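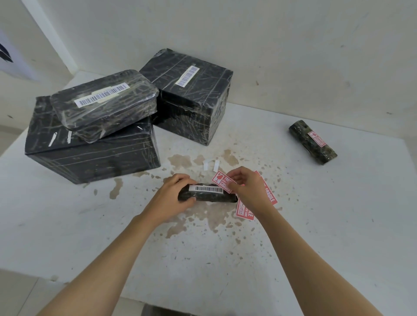

三月，下午，Fustmont 工坊，靠墙角那张白桌

接着上回的分拣台。龙门架已经装上横梁，X 轴走得通，Z 轴还在等联轴器，今天动不了机械，就先把测试包裹的标签弄完，顺便改识别那部分的程序。

先记架子。横梁有效行程 700 毫米，纵向 400 毫米，Z 轴 300 毫米。上次我在图纸上把纵向写反了，Tuncay Eren 照着切了一根型材，切短了，已经放到公用料架上，谁要谁拿。图纸改过，文件名后面加了“纵向已改”，旧的那份我删了，别再从聊天记录里下载。

X 轴同步带重新张紧过一次。左端的惰轮座有点歪，锁紧以后皮带会往外侧爬，慢速看不出来，速度一提就蹭法兰。垫了一片薄垫片，现在不蹭了。垫片是从废铝罐上剪的，等打印件到了换掉。

限位开关：右边那个误触发的问题找到了，是线和步进电机的动力线绑在一起走。分开走，限位换成屏蔽线，来回跑了半个小时没有再误触发。动力线暂时用扎带挂在横梁外侧，不好看，先这样。

控制板还是用 Loltden 那块。固件没有升级，Melahat Saraç 说新版改了回零的顺序，先回 X 再抬 Z，我们这种结构会撞箱子。等她把配置文件对完再说。

测试包裹

包裹都用黑色或者墨绿带黑的料裹好，外面缠透明胶带。故意选深色、反光的，识别最怕的就是这种。浅色纸箱早就测过，没什么可看的。形状有方的、扁的，还有长条和圆柱的。圆柱的最麻烦，条码贴上去以后带弧度，转一点角度就读不全。

贴法跟 Philomena Arthur 商量过，定了这几条：

条码一律贴在能朝上的那一面，角度随意，斜着贴也行，不要特意对齐。真实包裹没有对齐的，分拣台自己得会算角度。

易碎标（FRAGILE 红标）和条码分开贴，可以在同一个面，也可以在侧面，不许压住条码的黑条。

圆柱件的条码顺着长度方向贴。横着绕一圈的那种贴法试过，扫码头读不出来，放弃。

胶带皱得厉害的地方先用手指抹平再贴，要不然标签起角，吸盘吸上去会漏气。

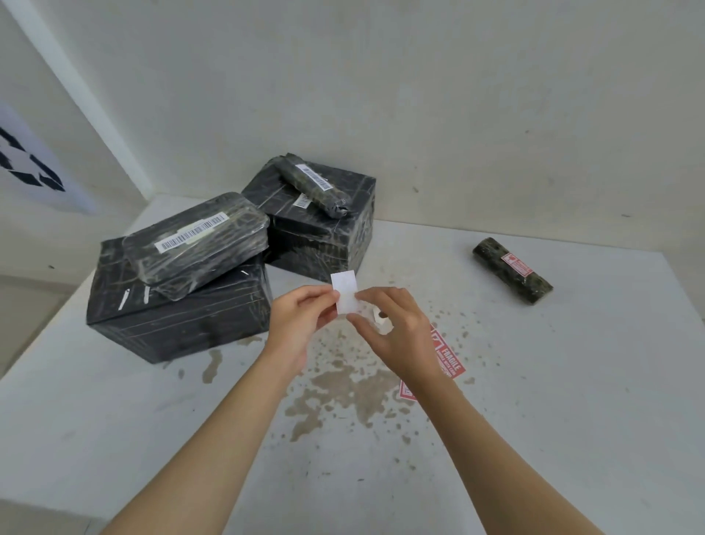

桌上贴标。左边黑色大箱上叠着一件扁包，斜贴条码；手里是小白标签。

贴标本身比我预计的慢。底纸不好撕，白标签尤其难，指甲要从角上抠。红标大一些，好撕，但是粘性强，贴歪了揭下来会带起一层胶带。Philomena 的办法是先把底纸撕开一条边，对好位置压住，再抽剩下的。我试了几张，确实省事，后面都这么贴。

这一步以后也想让机器来做，所以边贴边留意手上的动作：哪只手压住包裹，哪只手送标签，压在什么位置。高的方件要压顶边，不压的话贴侧面的时候整件往后退。以后如果做贴标头，夹具得先把箱子顶住，光靠自重不行。扁件没有这个问题，平放在桌上一压就好。圆柱件会滚，目前想到的是两条 V 形挡条，材料用软一点的，Tuncay 那里有剩下的硅胶条。

Melahat Kılıçarslan 提出要不要把红标也当成分拣条件。我原来只打算读条码，红标只是摆着当干扰。她的意思是实际用的时候，看到易碎标就降速、换软吸盘，比查数据库快。有道理，而且红底白字颜色很好分，先用颜色阈值框出来，再判断里面是不是有破杯子的图案。记到待办里，不影响眼下的进度。

识别程序

上午改的是反光那一段。原来单张图做阈值，透明胶带一反光，亮斑就被当成白色标签，框出来一堆假的。改成两路灯分别打光，各拍一张，两张里取暗的那个像素，亮斑基本能去掉。代价是每件多拍一张，节拍慢一点，可以接受。

有几处还是过不去：

胶带的褶子如果正好是长条形，两个方向的光都反，程序还会认成标签。加了长宽比的限制，好了一些，没有全好。

有的包裹上另外贴了短白条，程序有时把它们当成半张条码送去解码，解不出来就卡在重试里。重试次数改成最多 2 次，过了就跳过，记日志。

圆柱件的条码，边上几根黑条压缩得太窄。先不管，让分拣台把件转一个角度再读一遍。

阈值参数我存在 Nonduvell 目录下面，跟旧的分开放，旧的别覆盖，Štefánia Šimek 那边的送料滑道还在用。

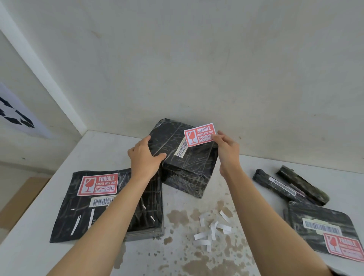
给高件贴 FRAGILE。条码在顶面，红标贴在右上的位置。

吸盘

Gezer 的波纹吸盘到了，比原来的平吸盘软。在皱胶带的表面上试了一下，手动接真空泵，扁包提得起来，放在那里没有掉。高的方件也提得起来，但是会晃，重心偏。圆柱件吸不住，唇边贴不满，漏气声很明显。圆柱这一类可能最后还是要用夹爪，或者用两只小吸盘并排，先画个草图再看。

真空表接头漏，缠了生料带还是慢慢掉压，要换一个接头。尺寸我量过，写在泵旁边的纸上。

晚饭前 Štefánia 过来看了一下滑道和分拣台的接口高度，滑道出口比我们的台面低一截。她愿意把滑道支脚加长，我们这边不动。支脚要避开急停按钮的盒子，我把盒子的位置用铅笔画在台脚上了。

待办

联轴器到了先装 Z 轴，装好以后重新标一次行程，不要用旧参数。

惰轮座打印件，内孔放大一点，上次的要用锉刀修。

红标识别，先收一批图，不同角度、不同光都要有，贴在侧面的也要。

V 形挡条，找 Tuncay 拿硅胶条。

真空接头。

底纸收拾干净再走，上回掉进横梁的滑槽里一张，找了很久才知道为什么 X 轴走到中间会顿一下。

条码对应的件号表还差圆柱那几件没有录，录完发到组里。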